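3.2 Arrangement of the coffee station

Households in the Cillidberg survey were asked how they stored and measured whole beans at home. Of the 361 replies, most placed the beans within reach of the cup.

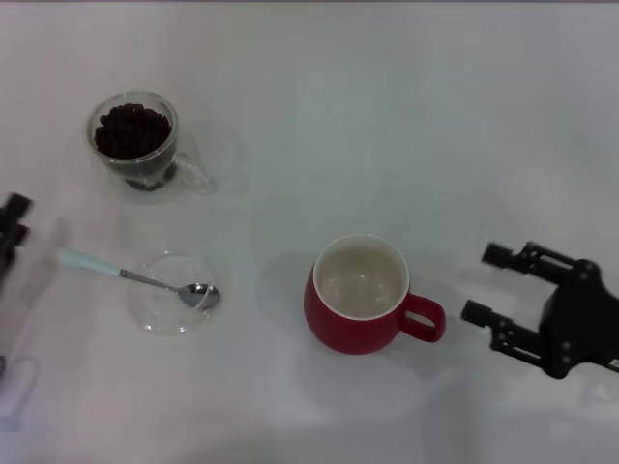
Figure 4. Beans in a clear glass mug, with a teaspoon in a shallow glass bowl and a red ceramic mug.

How was a serving defined? A serving was two level teaspoons of whole beans per cup, measured before grinding.

Piras coded the replies by vessel type. Open vessels were treated separately from lidded ones in the June analysis.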